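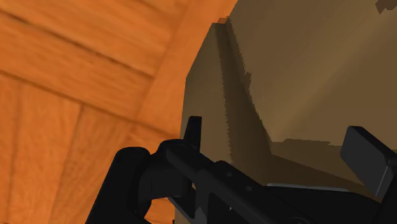 木板台面与棕色箱形物体，电脑渲染画面

Zukitz旧木地板工坊迁入Gerncombe老制绳厂，六月起对外开放

供媒体使用，可即时发布

大家好，我是Mercedes Valderrama，Zukitz的创办人。以前我们发新闻稿，都是请人用第三人称写得端端正正，我每次看完都觉得像在读别人家的事。这回搬家是我自己张罗的，稿子也就自己写了，啰嗦的地方请各位编辑随便删！

先说正事：Zukitz旧木地板工坊从六月起正式搬到Gerncombe的老制绳厂。新厂房一共1,350平方米，前半截是门市和样板间，后半截是拔钉、刨平、晾料的车间，中间隔着一道玻璃墙，客人可以站在那边看我们干活。和厂房一起亮相的还有我们的“整屋回铺”服务，以及一款自己调了很久的地板硬蜡油，名字叫Villca。下面我一样一样讲。

一、为什么搬

原来的工坊在一条斜坡上，门口只能停一辆车。送料的卡车来了，我们得先把自己的面包车开走，卸完再开回来，碰上下雨，木料就在坡上淋着，大家抱着板子往里跑。这样过了好些年，居然也习惯了。真正让我下决心的是去年冬天那批Brostside体育馆的地板。

Brostside的老体育馆要改建，馆里的枫木地板整片拆下来，承包方打电话问我们要不要。我当时在吃午饭，嘴里还嚼着东西就说要要要，放下电话才想起来没地方放。那批料清点下来是1,832块，长的长短的短，背面还留着老师傅用铅笔写的排号。我们把办公室的桌子挪到走廊里，把样品间清空，连厕所门口都靠了一摞，最后还是有一部分寄放在朋友的谷仓里。谷仓的湿度跟工坊差得远，那部分料后来多晾了好几个星期才敢上刨床。

从那以后我就天天看房子。老制绳厂是Arnulfo Huamán找到的，他是我们的车间主任，骑车路过看到墙上贴着招租。制绳厂的房子有个特点，特别长，从前工人要倒退着走，把麻线一路捻过去，所以屋子修得像一条走廊。别的租客嫌这个形状不好用，对我们做地板的来说简直太合适了，长料从这头进，那头出，中途一次弯都不用转。

二、搬进来以后改了什么

房子的骨架我们尽量没动。屋顶的木桁架请结构工程师看过，换了两根受潮的，其余的清灰、补漆，照旧用着。窗户是麻烦事，原来的铁窗框锈得厉害，Arnulfo主张全换，我舍不得，两个人为这件事吵了整整一个下午。最后朝街的一面修旧，朝院子的一面换新，两边各让一步，冬天坐在朝街那面办公的人要多穿一件毛衣，那个人就是我。

车间里添了一台宽幅砂光机和一间独立的晾料房。晾料房是我最想炫耀的部分：进来的旧料先称重、测含水率，然后按树种和厚度分架子，每一架挂一张卡片，写清楚从哪栋房子拆来、哪天进的架、什么时候测过。以前我们也写卡片，写完就找不着，现在架子上焊了卡槽，卡片总算有了固定的家。

除尘系统也重新做过。旧木地板的灰跟新木料的灰很不一样，里面有老漆、老蜡，有时候还有几十年的鞋底泥。进厂的每一批老漆面都要先取样送检，含铅的单独处理，这个步骤我们一直在做，搬过来以后专门隔了一个小间，门上有负压表，干活的人进出要换衣服。来参观的朋友如果看到那扇门关着，请不要推。

门市这边，地面用的就是我们自己的料，一共拼了14种木材，从常见的橡木、松木、枫木，到几种现在已经很难买到的老硬木。一种一块区域，可以脱了鞋上去走。Ruth Giraldo负责门市，她坚持要铺得跟真家里一样，有墙角，有门槛，有暖气管穿地板的那种圆洞。她的意思是，客人在样品册上看巴掌大的一小块，回家铺了整间屋，颜色总会觉得比想象中深或者浅，站上去看才靠得住。我本来想省点工，画几条线分开就算了，后来承认她是对的。

三、“整屋回铺”是怎么回事

这些年最常接到的电话大概是这样的：家里装修，撬开旧地毯或者旧地砖，发现下面有一层老木地板，问我们收不收。收当然收。可是聊着聊着，我常常替对方可惜，因为那些地板修一修完全可以再用，而且尺寸、颜色都跟那间房子配了几十年。卖给我们，换来的钱还不够买像样的新地板。

所以这次我们正式推出“整屋回铺”。流程是这样：先上门看，确定哪些板能留、哪些得换；接着编号拆下来，运回工坊拔钉、修榫、刨平；同时检查屋里的龙骨和防潮；最后把原来的板铺回原来的房间，缺的部分从我们的库存里找同树种、同年代的料补上。做完以后，哪几块是补的，我们会在平面图上标出来交给屋主，以后要修也有个依据。

登记意向的人比我预计的多得多，消息还没正式公布，名单上已经有大约300户。我得先打个招呼，前面几个月肯定要排队。一间普通卧室从拆到铺完，中间要留足晾料的时间，催也没有用，木头有木头的脾气。急着入住的朋友，我们会老老实实建议你考虑局部修补，那个快很多。

Amparo Bermúdez是第一批试做的客户。她住在Gerncombe河边一栋老房子里，客厅铺的是窄条松木，中间有一块被旧火炉烤得发黑。她对我们说：“别的地方你们怎么磨都行，那块黑的给我留着，我小时候就趴在那儿写作业。”我们照办了，那几块板只做了清洁和上油，铺回原位。我后来去她家喝过一次咖啡，她把沙发专门挪开给我看，非常得意。

也有不适合回铺的情况，我写在这里，省得大家白跑一趟。虫蛀到芯的不行；反复打磨过、榫槽上方已经薄得能弯的不行；当年直接用沥青胶粘在水泥上的，拆下来十有八九要碎，我们会先试拆一小片再谈。复合地板不在服务范围内，这个真的帮不上忙，抱歉。

四、关于Villca硬蜡油

Villca是Yeison Escobar调出来的。Yeison管我们的涂装，平时话很少，讲起油来可以讲一个钟头。旧地板上油有个老问题，同一块板上，原先被家具压着的地方和常走人的地方，吃油的快慢差很多，上完以后一片深一片浅，像地图似的。市面上的产品我们用过不少，各有各的好处，但遇到特别老的松木，总要反复补。

他的做法是把第一道调得很稀，让木头先喝饱，隔天再上第二道稠的，最后用白垫抛开。听起来没什么稀奇，调比例花了他很长时间，车间后墙上到现在还钉着一大排试板，背面写满了他的小字，除了他谁也认不全。我劝他拆下来，他不肯，现在那面墙成了参观路线上大家停得最久的地方。

颜色目前有本色、浅烟和蜜色。蜜色上在老松木上会偏暖，喜欢清淡的朋友请选本色。刚涂完味道比较明显，要开窗，沾了油的抹布请摊平晾干或者泡在水里再丢，千万不要揉成一团塞进垃圾桶，会自燃，这一条我们印在罐子正面，字号特别大。六月起Villca在门市零售，小罐够修补划痕，大罐够涂一间中等大小的房间。网上暂时不卖，运输包装还在试。

五、给想自己动手的人

我们一直有不少客人是自己买料回去铺的，新门市为他们留了一张长长的工作台，放着常用工具，可以借用来裁几刀。另外每个月会办一次下午课，两点开始，讲怎么辨认树种、怎么拔老钉子不伤板面、怎么在歪墙边收口。老房子的墙没有一面是直的，收口这一节永远超时，建议大家不要在后面安排别的事。

顺便分享几条我在电话里讲了无数遍的话。旧料买回家以后，先在要铺的房间里放两个星期，拆开捆，中间垫木条，让它透气。量面积的时候多算一成损耗，碰上有斜角的房间还得再多一些。拔钉子从背面往外推，别从正面撬。打磨之前拿磁铁把整片地板扫一遍，漏掉一颗断钉，砂带就报废了，我有一年夏天一天之内报废了三条，那个心情我到现在都记得。

还有人问旧地板会不会响。会的，修好了也可能会响一点点。龙骨找平、松的地方重新固定以后，绝大部分声音能消掉，剩下那么一两处，换季的时候还是会吱一声。受不了的朋友请提前告诉我们，可以在铺之前多做一层处理，价格也会高一些。

六、木料从哪里来

每次有记者来，都会问到来源，我在这里一次写清楚。我们的料主要来自Gerncombe和周边的老住宅、学校、仓库改建，拆之前一定要看到屋主或者业主单位的书面同意。路边捡的、说不清来路的，一律不收，哪怕料子再好。前年有人开车送来一批漂亮得不得了的宽橡木，问他哪里拆的，答得前后对不上，我们就请他拉回去了，Arnulfo站在门口看着车开走，叹了好几口气。

卖出去的每一捆都附一张来源卡，写明建筑类型、所在镇子和大致年代。具体地址只有在原屋主同意时才会写上。有些客人很喜欢这张卡，装了框挂在墙上。也有人无所谓，随手当书签用了，我在一个客户家里就见过一张夹在菜谱里。

Brostside体育馆的枫木现在已经全部处理完，正在门市出售。球场的彩色划线我们留了一部分没有磨掉，铺出来会有一段一段的蓝线和红线，随机分布，打球的人家特别喜欢。想要干净素面的也有，两种分开堆放，来的时候跟Ruth说一声就行。背面那些铅笔排号我们没有动，铺下去以后就看不到了，不过知道它们在下面，我觉得挺好的。

七、开放和参观

六月起门市上午十点开门，下午五点半关门，中午不休息。车间参观走玻璃墙那一侧，随时可以看，不用预约；想进到里面走一圈的要提前打电话，由Arnulfo带，请穿包脚的平底鞋，长头发扎起来。带小朋友来没问题，样板间随便跑，工作台那边请牵好。院子里可以停车，来拉料的大车从后门进，请不要停在后门口，这是我在老工坊落下的心病。

开放首月，凡是把家里旧地板带一小块来的朋友，我们免费帮忙认树种、看年代，顺便告诉你还值不值得修。一小块就够，巴掌大，不用把整条扛来。墙角或者衣柜底下的最好取，也最能看出原来的颜色。

需要采访的媒体朋友，请直接联系门市找Ruth Giraldo，她会安排时间。涂装方面的技术问题可以约Yeison Escobar，请给他留够时间。厂房改造的施工记录和平面图也可以提供。我本人上午通常在车间里，机器一开听不见电话，下午打比较容易找到我。

关于Zukitz

Zukitz是一家旧木地板工坊，位于Gerncombe老制绳厂，从事旧木地板的回收、修复、销售与铺装，并生产Villca地板硬蜡油。

新闻联络：Ruth Giraldo，Zukitz门市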